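Wanness opens its robot teaching studio in Otlow
2025-05-14

Wanness is thrilled to open a studio in Otlow where people teach robot arms everyday jobs by guiding them by hand or steering them remotely. Since January, the team has recorded more than 3,000 demonstrations, and flower arranging has become a clear favourite!

"You feel the stem through the controls and your own habits come out — mine are slow and fussy," says Anežka Ďurica, who leads the teaching sessions. 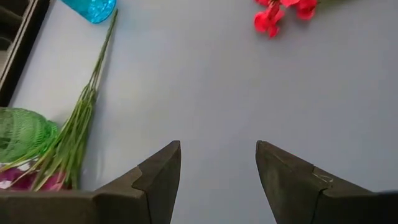 Each new task starts with 100 demonstrations, and artificial flowers let the operators repeat a pick as often as they like. Visits for local schools can be booked through the Otlow studio.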